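Superfície ranhurada

Superfície ranhurada é aquela que apresenta sulcos ou nervuras repetidos, em geral paralelos, feitos para aumentar a aderência, escoar líquidos ou orientar o toque.

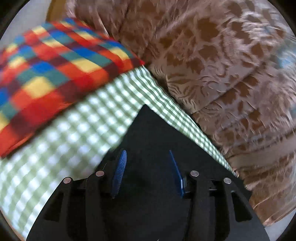
O uso de ranhuras em objetos de manuseio é muito anterior à indústria. Cabos de osso e de madeira já traziam incisões transversais, e oleiros marcavam com os dedos ou com um pente a argila ainda mole de alças e bojos. O desenho mais comum é o de nervuras finas e próximas, dispostas lado a lado como os dentes de um pente; têm essa textura as duas tiras azuis da fotografia, ao longo da borda interna, na face em que uma se volta para a outra. Outros desenhos frequentes são o quadriculado, o losangular e o de pontos em relevo.

Terminologia

Em português, os termos variam conforme o ofício. "Ranhura" e "sulco" designam a parte rebaixada; "nervura", "friso" e "estria" costumam designar a parte saliente, embora "estria" seja empregada nos dois sentidos. "Recartilhado" aplica-se ao padrão produzido em peças metálicas, geralmente cilíndricas, por meio de uma ferramenta de roletes, a recartilha. Na arquitetura clássica, os sulcos verticais do fuste de uma coluna chamam-se caneluras e têm função decorativa.

Funcionamento

Numa superfície lisa e molhada, a película de água entre as duas faces reduz o atrito. Os sulcos dão saída ao líquido e permitem que o topo das nervuras toque diretamente o outro corpo. O mesmo princípio está presente nas bandas de rodagem dos pneus e nas solas de calçado.

Em materiais macios, como a borracha, as nervuras dobram-se ligeiramente sob carga e acompanham as irregularidades do objeto. A orientação também conta — sulcos perpendiculares à direção do esforço resistem melhor ao deslizamento do que sulcos paralelos a ela. Em superfícies secas, limpas e muito lisas, porém, a borracha sem textura pode aderir melhor, por oferecer maior área de contato.

Fabricação

Os processos dependem do material. Na madeira, os sulcos são abertos com formão, goiva ou fresa. No metal, empregam-se o recartilhado, a fresagem e a laminação. Plásticos e borrachas recebem a textura no próprio molde, que traz o desenho em negativo. No vidro, o relevo pode ser obtido por prensagem ou pela passagem da massa quente entre rolos gravados.

A profundidade é escolhida de acordo com o uso. Sulcos rasos são mais fáceis de limpar, mas perdem o efeito com o desgaste; os profundos duram mais e acumulam sujeira. Em utensílios de cozinha prefere-se, por isso, um relevo baixo e de cantos arredondados.

Estudos

O ensaio "Sulco e mão", de Marjan Sadeghi, descreve uma coleção de 400 cabos de ferramentas reunida em Skonside e propõe dividi-los em 5 grupos, segundo a direção e o espaçamento das incisões. Babak Golestani contestou a divisão, argumentando que muitas das marcas classificadas como funcionais seriam sinais de propriedade. Um trabalho posterior de Tien-fu Huang adota uma posição intermediária e reserva a palavra "ranhura" aos sulcos que ocupam toda a zona de apoio dos dedos.

Usos táteis e decorativos

Nem toda ranhura serve à aderência. Moedas de muitos países têm o bordo serrilhado, recurso que surgiu para tornar visível a raspagem do metal precioso e que hoje ajuda a distinguir valores pelo tato. Pisos táteis usam barras paralelas em relevo para indicar o sentido do percurso a pessoas com deficiência visual. No mobiliário, painéis frisados são usados em portas e frentes de gaveta, com função sobretudo ornamental.

Ver também

Atrito
Canelura
Recartilhado
Piso tátil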